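Slide 1: Title

Hi everyone, I'm Yanling Gu. I read corrections for fun, and for the next 17 minutes I get to do it in front of people. Thank you for having me!

Slide 2: Where this started

In February I began saving every correction the Daven Courier printed or posted. Then I added Stadeo Radio's news site, and I ended up with 96 of them (pause, hold up the folder).

Slide 3: Who gets the label

Tell the Ernance story slowly. A tenants' group there was called "militant" in a headline. The quote came from the landlord's lawyer, but by the second story the quotation marks were gone and it was just the paper's word. I love this example because you can watch it happen between two editions.

Slide 4: Keys and letters
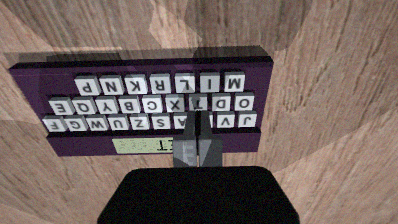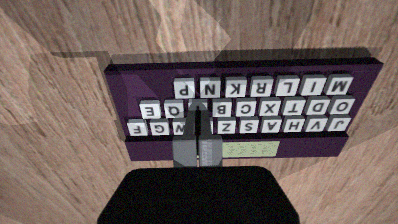
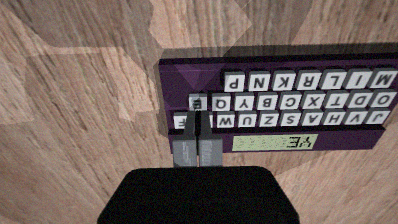

Slide 4, all three: purple keyboard on a wooden surface.

Slide 5: What the corrections fix

Names, ages, street numbers. Out of 96, 27 were spelling of a name. Only four touched a label or a description of a group, and those are the ones I want to talk about all night. Read the Panicker one aloud, it's wonderful: plain, short, says what was wrong and who said it first.

Slide 6: Try it at home

Pick one outlet and one word, say "activist" or "extremist", and follow it for a month. Write down who is speaking each time. My spreadsheet has over 400 rows now and I still get excited opening it.

Slide 7: Questions

Leave the Ernance headlines up. If someone asks about cable news, say I haven't done it yet and would love help. Handouts are by the door.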